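Reusing shipping boxes for packing up a bedroom, yes or no?

Posted in: Moving & Storage

lintroller_kate
ok so moving in April, 2 bedroom to a 1 bedroom, trying not to spend money on boxes. Have a closet full of old delivery boxes. Some are small. Some I already opened kind of badly. Keep or recycle? Also do you pack on the bed or the floor, my back is already complaining

dropleaf
Keep the double wall ones. Recycle anything that got wet or has soft corners. Bed, always bed.

Munther Nassar
Bed is fine but put something down first. Old blanket, sheet, whatever you don't mind washing. The bottom of a shipping box has been on a truck floor and a sidewalk and who knows. I learned that one on a white comforter.

boxcutter_bev
going to disagree w/ everybody, buy new. I got a 16 pack of mediums from Skirnetti and they all stack because they're the same size. Random boxes dont stack. You end up with a tower that leans and then the movers charge you for the extra time

lintroller_kate
how much was the 16 pack

boxcutter_bev
dont remember. less than a dinner out

pencil_skirt_pete
Old boxes are FINE. I did my whole last move in them, 3 flights of stairs, lost one mug. The trick is what goes in. Light stuff in the big ones, books in the little ones. Everybody does it backwards once.

Akash Agarwal
Been doing mine this week so jumping in. I'm using old ones for the bedroom and only the bedroom. Kitchen gets new. The bedroom is mostly soft stuff and plastic so if a box gives out no big deal. I put plastic containers in first, on their sides if they fit better that way, then fill around with socks and tshirts. Don't tape until the whole room is done bc you WILL need something out of there.
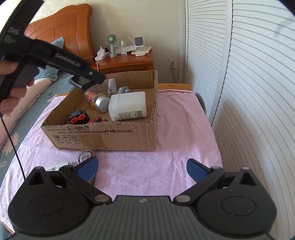 Other thing, the rim. If you hacked the top open and the edge is all ragged, check if you still have enough flap to close it. If not I use it as an open box for stuff that rides in the car. Lamp, chargers, pillows. Those never needed a lid anyway. And peel off or black out the old address label, I forgot on one last time and it almost went back to the wrong building.

dropleaf
second the label thing. Also the symbols. If it says fragile from whatever was in it before, cross that out unless its true now. Movers stop believing you if every box has the broken glass on it.

boxcutter_bev
movers dont read them either way lol

dropleaf
mine did. Guy asked me why my sweaters were fragile

Munther Nassar
Good movers read them. The arrows matter more than the glass imo, if there's a jar of anything in there you want it right way up. Umbrella one just means keep dry, which, sure.

lintroller_kate
I never knew the umbrella was keep dry. I thought it was like, general protection

pencil_skirt_pete
Tape question while we're here. Do you go over the old tape or pull it off first? I go over. My sister pulls it and it takes the top layer of the cardboard with it and then nothing sticks.

Akash Agarwal
Over. But go past the end of the old strip onto bare cardboard on both sides, a good hand width. New tape on shiny old tape lets go when it's warm out.

boxcutter_bev
This is what im saying. All this fussing over a used box. I labeled, taped and loaded in one evening with new ones

Akash Agarwal
And paid for them. I've got time and a closet full of cardboard, it's a different situation. Not saying you're wrong about stacking, you're right about stacking.

lintroller_kate
ok so plan is: old ones for clothes and plastic bins, buy a few for kitchen + books. Sheet on the bed. What about shoes

dropleaf
Shoes go in the containers. If you still have the original boxes use those, my Mizuno ones have been through two apartments. Otherwise stuff socks in them and line them up heel to toe.

Munther Nassar
Bags for the dirty pairs.

pencil_skirt_pete
anybody use those Bruvance vacuum bags for the bulky stuff? winter coats and the comforter are killing me

boxcutter_bev
yes, they work but they get HEAVY. you suck the air out and suddenly you have a brick. Dont put 2 in one old box pls. Even I wouldnt put 2 in a new one

pencil_skirt_pete
noted thx

lintroller_kate
Update, did the first dresser tonight. Kept the square boxes, recycled the long skinny ones. Wrote on the side not the top like someone in another thread said, so you can read them when their stacked. Still have the nightstand and under the bed which I am scared of

Akash Agarwal
Under the bed goes first next time. It's always more than you think. I had a bag of cables under there from 2 phones ago

dropleaf
throw out the cables

Akash Agarwal
no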